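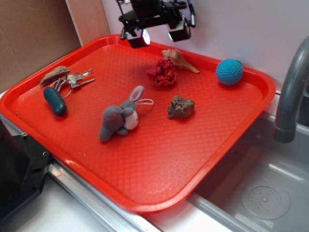 봄 나눔 밥상은 몇 명분으로 준비하나요?
70명분입니다. 신청은 50명에서 마감하고, 나머지는 당일 그냥 들르시는 이웃들 몫으로 남겨 둡니다.

Restside 마을부엌 3월 정기모임 회의록
일시: 2022년 3월 20일 오후 2시
장소: Restside 회관 1층 부엌 옆방
진행: Kathleen Doherty
기록: Khoa Phí

1. 지난 모임 확인
김장독 정리는 끝났습니다. 묵은지가 생각보다 훨씬 잘 익어서 다들 한 쪽씩 맛보느라 회의가 좀 늦게 시작됐습니다(정말 맛있었어요!). Skullach 쪽 텃밭에 보낼 씨감자는 아직 창고에 있고 다음 주에 Khoa가 싣고 갑니다.

2. 차림표
Kathleen이 쑥국과 달래 간장 비빔밥을 제안했고 바로 박수가 나왔습니다. 쑥은 Skullach 텃밭 둑에서 직접 캐기로 했습니다. 비빔밥에 달걀을 올릴지를 두고 한참 이야기하다가, 올리되 따로 담아 원하는 분만 가져가는 것으로 정리했습니다. 후식은 쑥버무리. 찜솥이 하나뿐이라 아침 일찍 두 번에 나눠 찌자는 의견이 있었고, Khoa가 집에서 큰 솥을 하나 더 가져오겠다고 해서 해결됐습니다. 고추장은 작년에 담근 것으로 충분합니다.

3. 장보기와 예산
쌀과 두부는 Ó Gríofa 가게에 주문합니다. 두부 25모, 배달은 전날 오후. 참기름은 남은 것을 먼저 쓰고 모자라면 그때 삽니다. Rustmont 방앗간에서 쌀가루를 빻아 주시겠다는 반가운 연락이 왔습니다! 불린 쌀은 전날 아침까지 가져다드려야 합니다. 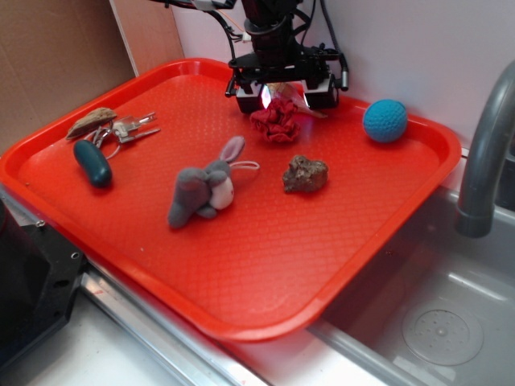 4. 상차림과 배식
밥과 국은 부엌 창구에서 바로 퍼 드리고, 나물은 긴 상에 놓아 각자 덜어 가는 방식으로 합니다. 작년에는 줄이 현관까지 이어졌는데 그 줄에서 서로 인사 나누는 분위기가 참 좋았다는 말이 많았습니다. 그래도 어르신들은 먼저 앉으시게 하고 자리로 가져다드립니다. 쟁반은 테두리가 올라온 주황빛 도는 빨간색으로 통일하자는 의견에 모두 찬성했습니다. 봄 밥상에 색이 딱이에요! 설거지는 두 조로 나누고 조 편성은 단체방에서 받습니다.

5. 기타
- 아이들 화전 만들기 자리를 마당에 따로 마련. 선착순 25명.
- 진달래는 꽃술을 꼭 떼고 쓸 것.
- 비가 오면 화전은 1층 부엌 옆방으로 옮김.
- 앞치마는 각자 지참.
- 포스터 글씨는 Kathleen이 쓰기로 함. 작년 글씨가 너무 예뻤다는 의견 다수!

다음 모임 전까지 할 일
Khoa: 씨감자 전달, 큰 솥, Rustmont 방앗간에 쌀 맡기기
Kathleen: Ó Gríofa 주문, 포스터, 신청 접수 시작

오후 3시 40분 마침. 남은 묵은지는 나눠 가져감.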